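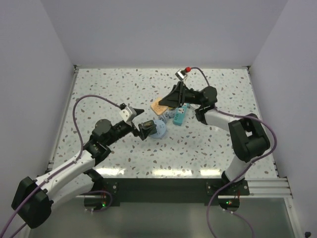 Dionysis Nikolaidis objects that terrazzo is a poor choice for any work surface where small parts are sorted, as a dropped chip-colored piece disappears into the pattern. The objection is a fair one and is taken up in section 3.

Unit 4. Work surfaces: pattern, color and edges

1. Terms

True terrazzo is stone or glass chip set in a binder, ground flat and polished. The binder is either cementitious or a resin, usually epoxy. Terrazzo-look covers everything else: printed laminates, solid surface with added chip, porcelain tile, vinyl film. The two cannot be reliably told apart from a photograph. Check the cut edge. In the true material the chips run through the full depth of the layer; in a print they stop at the face.

2. Describing a pattern

Give four items, in this order: ground color, chip colors, chip size, chip density. "White ground, chips brown, tan, gray and pale green, small and irregular, scattered" is an adequate description of the tabletop at the head of this unit. "Speckled" alone is not. Chip size should be stated as a range if a sample is at hand. Density is given by comparison with a reference card.

3. Contrast with objects

A patterned top hides crumbs, scratches and light stains. It also hides small objects. The effect depends on size and color together:

Objects much larger than the largest chip read clearly even when the color is close to the ground. A light blue disc on a white terrazzo pattern is easy to find.

Objects near chip size and near chip color are lost. Brown, tan and gray are the usual offenders – screws, seeds, beads, bits of cardboard.

Dark objects of any useful size stand out on a white ground.

For fine sorting, lay a plain mat over the top. For general handling of household items, no mat is needed.

4. Surrounding surfaces

Walls close to the top should be plain. A pale gray with a slight lavender cast works well beside a white ground and leaves the top as the only pattern in view. Pattern on both planes makes the line between them hard to judge. A thin metal strip at the foot of the wall marks that line.

5. Care

Wipe with a neutral cleaner. Cement-bound tops are etched by vinegar and lemon juice and need a sealer. Follow the binder, and where the binder is unknown, treat the top as cement.

6. Exercise

The Bevan sample measures 266 by 30 mm, the Millau sample 2380 by 2000 mm. Describe both using the four items in section 2. State which sample is too small for a fair estimate of density, and why. Hand in one page.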